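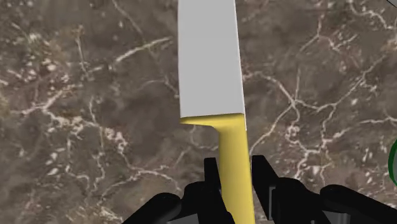
Knife with a yellow handle on a marble worktop.

Section 8: Setting up a budget vote

Read section 7 first. If your council's member list is out of date, nothing below will give you a result you can stand behind, whatever the green tick on the summary page says.

Before you start, you will need the draft budget as sent to members, the standing orders in force on the day, and a clerk's login. A deputy's login will open the page and let you fill it in, then refuse to save.

1. Open Meetings and choose the sitting. If two sittings share a day, check the start time. Lanthorpe once recorded a vote against the morning sitting when it was held at 2 in the afternoon, and had to minute a correction.

2. Select Add vote, then Budget. Do not pick General motion and rename it. The totals look the same on screen but the threshold is not carried over.

3. Enter the number of seats, including vacant ones. The software says it can work this out for you. Type it in anyway and compare.

4. Set the threshold. The choices are simple majority, majority of all seats, and Custom. Custom takes a whole percentage, so 70 is accepted and two-thirds is not. If your standing orders say two-thirds, leave the field blank and do the sum on paper.

Caution: a blank threshold makes the page show "Carried" as soon as there is one more vote for than against. Ignore it. The chair declares the result.

5. Add amendments in the order they will be taken. Each needs a mover and a seconder. The supplier calls the drag-and-drop list "effortless" - we have found it drops items in the wrong place if there are more than nine, so number them yourself.
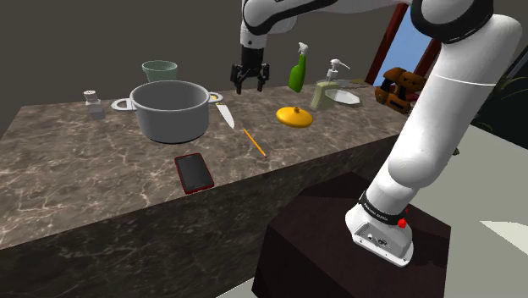
Marble counter with a large grey pot, a pale green bowl and a small glass shaker.

6. Mark any member who has declared an interest. They stay in the seat count but cannot vote. Walter Ñahui, clerk at Bronwood, keeps a handwritten list beside him as well, and we suggest you do the same.

7. Run a test vote with the Practice box ticked. Untick it afterwards. Practice results are deleted overnight and cannot be brought back.

Note on abstentions: by default these are left out of the total. At Flarkholm and Maihi an abstention counts as a vote cast, so switch on Include abstentions under Rules. The setting goes back to its default after every update.

8. When the chair has declared the result, press Close vote and print the division list. Get it signed before members leave the room.

If the printed list and the screen disagree, use the list and report the fault to Faizal Ong on the support desk, giving the sitting and the vote number. Screenshots are welcome but have not sped things up so far.

Section 9 covers publishing the result.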